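Section 4. Planning the Cell and the Budget

4.1 Before you order

Complete this section before sending a purchase request to Dönmez or another reseller. The Vakar planning tool lets you lay out the table, arm and test objects in simulation and settle the parts list early.

1. Open the project and select the arm and gripper you intend to buy. Do not mix quotes for different mounting bases.

2. Enter the table size from the supplier drawing – catalog sizes are often rounded.

3. Place the test objects. For a tabletop trial, low-cost household items are enough: a cup, a sponge, a folded cloth, flat mats.

4. Save at least one overall view and one view from the gripper end.

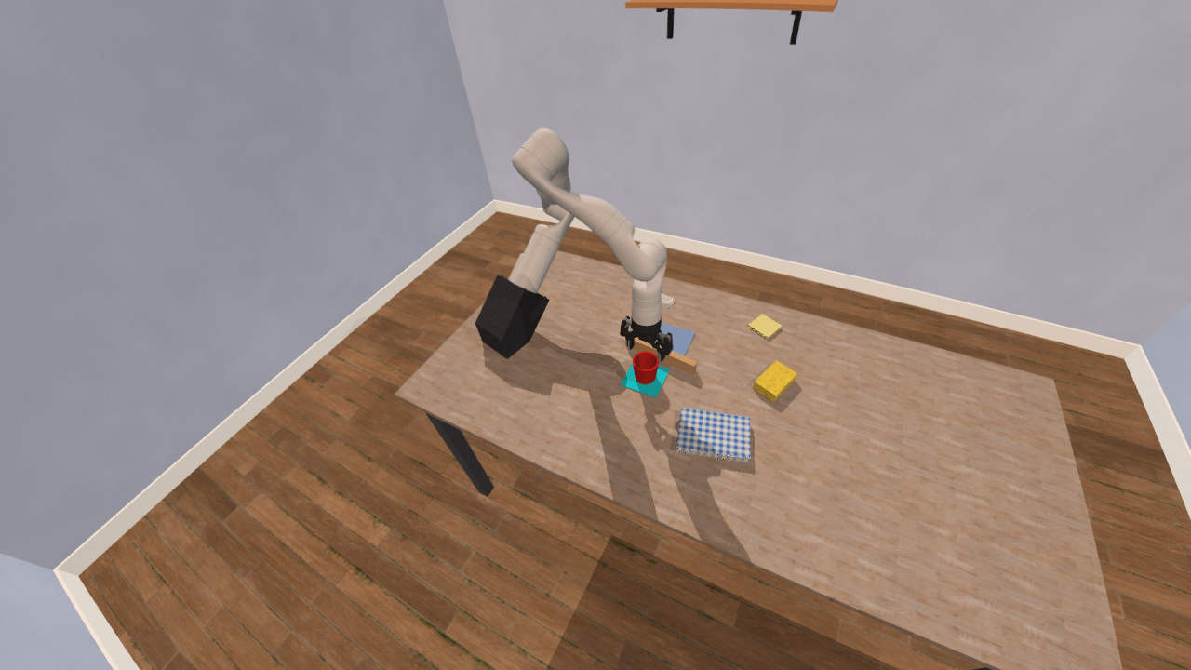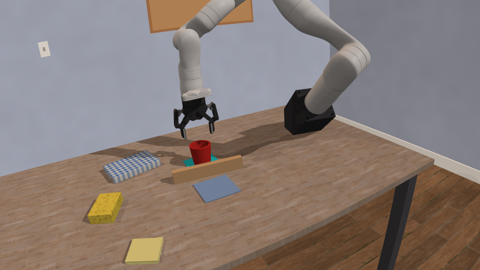
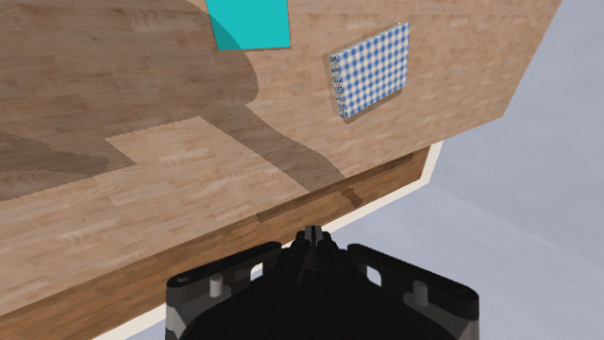
5. Export the parts list. Check that the gripper, its mounting hardware and the cable set appear as separate lines.

Note: The tool does not price the table. Add it by hand under Furniture and Fixtures.

4.2 Budget lines

6. Enter the simulation license first. The Grurkska license is billed per seat. Two seats cover most teams.

7. Enter spare fingertips as a consumable. Code 2611 is the standard pair; code 191 is the long pair. They are not interchangeable.

8. Set the contingency to 20 percent of the hardware total. Leave freight out of this figure.

9. Send the sheet to Birsen Kaplan at Brisinano for approval. Changes to the base or the table after approval need a new sheet.

CAUTION: A layout that is clear in simulation is not a safety assessment. Budget for guarding and an on-site risk review before the arm is powered.

Note: Quotes received before October must be renewed. Ataberk Polat keeps the current reseller contacts.

Continue to Section 5, Site Power and Anchoring.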